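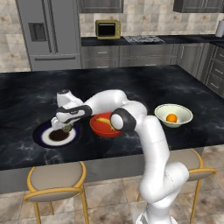
Stone worktops and the joints between them

Marble is mostly calcite, and calcite reacts with acid. Lemon juice or vinegar left on a polished surface dissolves a thin layer and leaves a dull mark known as an etch. Sealers slow the uptake of oil and wine but do not prevent etching.

So-ying Tu, who fits worktops for Bimer in Pleltside, recommends a honed finish for dark stone. Polished slabs show etching more clearly under low window light. She tests each slab with a drop of water, left for 18 minutes, before choosing a sealer.

Joints fail more often than slabs. Cabinets must be level to within 5 mm over the full run, and overhangs deeper than 200 mm are given steel brackets. Of the 61 repairs Bimer logged up to October, most were cracks at sink cut-outs, where the stone is narrowest. Resin filler hides these cracks but adds little strength.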